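The long haul to Wultis

Cloler has spent six years on a game in which the most dangerous thing you carry is soup

Jul 2, 2026

The first thing that kills most players in Wisavum is a staircase. It sits at the back of the ferry terminal where the game begins, 30 steps of wet concrete leading down to the road, and people run at it because every other game has taught them to run. A full pack puts you off balance. You fall, the thermos breaks, and by nightfall you are too cold to go on.

Mircea Barbu designed the staircase and has refused to move it. He is the lead designer at Cloler, a studio that occupies the floor above a tile showroom in Hobart, and he has been working on Wisavum since before it had a name.

"We tried a version with a handrail," he says. "Testers got down safely and then died on the road without knowing why. So the handrail went."

Wisavum is a survival game for up to four players, set on a mountain road after an eruption has closed the lowlands. There are no monsters. There are other people, most of them tired, and there is the weather. Players carry supplies from the port to Wultis, a town on the far side of the range, and the trip takes most groups a few evenings. What you deliver changes what the town can do over winter. Bring seed and there will be a spring market. Bring diesel and the clinic keeps its lights on, although people may go hungry in December.

The winter section is where the game earned its following in early access. Once the first snow falls, the road closes behind you and the group has to decide who sleeps, who cooks and who keeps walking. Food is shared from a single pot. Anyone can take more than their portion, and the game doesn't announce it. You find out when the pot is empty.

I played through it with three colleagues in May, and we lost one of them on the second night to a decision that seemed sensible at the time. He had given his coat to a stranger at a road camp in return for a map. The map was good. He lasted until the pass.

Noelia Iglesias writes the strangers. She joined Cloler from radio drama and had never worked on a game, which she says helped, as she had no habits to get rid of. Her script holds 1306 separate encounters, and a player who finishes the road once will meet 40 of them at most. Some are a single line from someone walking the other way. Others run for an hour and can end with a new person in the group.

The best known is Szewczyk, a retired surveyor who turns up at the halfway hut and offers to walk ahead. He is slow and complains about his knees. He also knows where the road has washed out, and if he dies the second half of the trip is a good deal harder. Iglesias did not expect him to be popular.

"I wrote him as a nuisance," she says. "I wanted players to have a reason to leave him behind. Then we got the data back from the first public build and hardly anyone did. They were carrying him."

Carrying him was not possible in that build. Players had worked out that if two people stood close enough on either side of him, he would slide along between them. Barbu's team spent the following four months making it a proper feature, with its own stamina cost and its own set of complaints from Szewczyk.

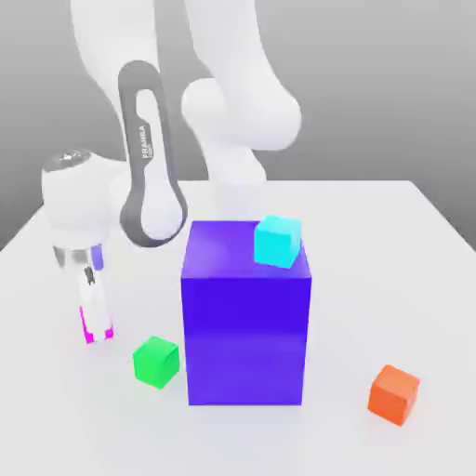
Movement took up more of the budget than anything else at Cloler. Wisavum has no fast travel and very little fighting, so players spend nearly all of their time walking, climbing and handling gear, and any fault in how a body moves is there to be looked at for hours. Barbu wanted arms that reached for things with some weight behind them. Each joint sets a limit on the next one. The characters in Wisavum are built along the same lines, with a shoulder that must commit before the hand can get anywhere, and a heavy pack takes part of that reach away. Try to grab a ledge with 30 kilos on your back and you will come up short.

Some players hate it. The most common complaint on the game's forum is that the controls feel sluggish, and it's a fair one in the first hour. I dropped a stove into a ravine because I let go of a button too early. By the third evening I had stopped noticing, apart from on ladders, which are still a chore and which Barbu admits are unfinished.

The full release adds the eastern road, a longer route that follows a disused railway. It has tunnels and better shelter, and it is almost empty of people. Iglesias was asked to write 200 encounters for it and handed in far fewer. She felt the players who chose that way had chosen it for the quiet.

It also adds a solo mode, which I would leave until you know the road. Alone, the cooking pot is no longer a problem, but there is no one to keep watch and no one to take the other side of Szewczyk. He can still be moved by one person, a few metres at a time, with a rest in between. Barbu has done it all the way from the hut to the town. It took him eleven hours, and Szewczyk complained about the pace.

Wisavum is out now on PC. A console version is planned for December.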